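Laundry bench, Curbridge workshop
Entry 12/04/2025

Back on textiles. I had hoped that November would be the end of textiles, but the Bassi order wants the folding guide redone for mixed loads, and a mixed load is a polite name for whatever comes out of the bag in whatever state it likes.

Notes from the morning before I lose them. The Plulora method (long edges together, halve, halve again) works very nicely on a towel that already lies flat. The instructions start at the flat towel. How one arrives at a flat towel is left to the reader's upbringing. I have written 400 words on that missing step and crossed out most of them.

Current wording, third attempt: find two corners that share a short edge, lift, let it hang, lay it down away from you. Objection in the margin, in my own handwriting: "which corners?" Fair.
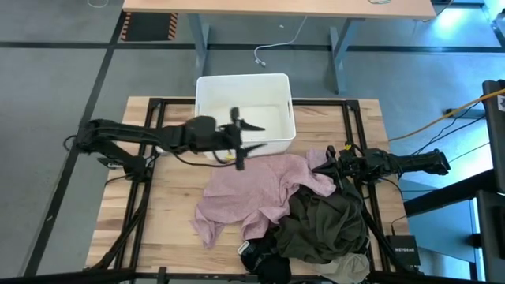
Posted by the bench desk, Curbridge
Filed under: textiles, sorting, complaints

The pink towel is the easy one and should always go first. One side of it has come out fairly flat and the other is all ridges, so by my scoring it counts as half done, a category I invented to feel better. The lower edge wanders. One corner droops and there is a bunched point further in that passes itself off as a corner if you are in a hurry. Add to the guide: check that your corner is a corner.

The olive green thing underneath is another matter. It is creased all over and has the end of the towel on top of it, which breaks the only sorting rule we all agreed on, namely that nothing gets folded while it is holding up something else. Towel off first, then the green, and give the green its own space. Last time I tried to save a minute by doing two items in the same pile and ended up with one item.

Other business. The planks are kind to soft cloth but a towel slides on them when you pull from one end. The Fakow mat grips better and also collects every bit of lint in Curbridge. I am staying with wood. If someone wants to clean the mat, it is behind the door, where I put it so I would stop seeing it.

Timing for the guide: Bassi would like 11 seconds a towel. I can do 11 seconds if the towel is in a good mood. For anything with sleeves I refuse to quote a number in writing.

To do:
Rewrite the corner step again, shorter.
Draw the bunched point as a warning figure.
Ask Bassi if "neatly stacked" has a definition, and if so, whether they would share it.
Return 3 of the borrowed hand towels to the kitchen, folded, by whatever method.

Resume with the green one after lunch.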